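3.2 측정 공간 및 절차

소형 주거 공간의 실내 공기질은 환기 방식뿐 아니라 바닥 마감과 정화 기기의 배치에도 영향을 받는 것으로 보고되어 왔다(Yüksel and Breathnach). 본 연구는 이 가운데 기기 배치에 따른 미세먼지 농도의 공간적 편차를 검토하기 위하여 Virk 주거단지 내 소형 실 4개소를 대상으로 측정을 수행하였다. 측정은 4월에 개시하였으며, 결측 구간을 제외한 유효 자료는 총 183건이다.

각 실에서는 창호와 출입문을 닫은 상태를 기준 조건으로 설정하고, 정화 기기의 위치를 세 가지로 달리하여 조건별로 다섯 차례 반복 측정하였다. 농도 자료는 Sumum 측정기로 수집하였고, 기기 간 편차는 Girkeck 보정 절차에 따라 조정하였다. 재실자의 이동에 따른 재비산 효과는 별도의 변수로 취급하였으며, 그 결과는 4장에서 논의한다.

바닥 마감은 침적 입자의 재비산에 관여하는 요인이므로 실별로 구분하여 기록하였다. 섬유계 마감은 입자를 보유하는 경향이 있는 반면, 경질 마감에서는 보행 등 약한 교란에도 입자가 다시 부유할 수 있다. 그림 1의 실은 밝은색 목재 쪽모이 바닥을 헤링본 형태로 시공한 백색의 소형 실로, 높이가 있는 흰색 공기청정기가 놓여 있어 경질 마감 조건의 사례에 해당한다. 이 유형에서는 이음부의 방향과 길이를 함께 기록하여 Illis 분류표의 마감 등급과 대조하였다.

그림 1. 경질 바닥 마감 실과 공기청정기
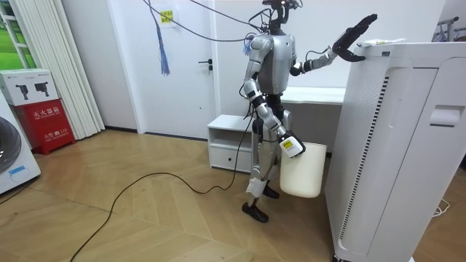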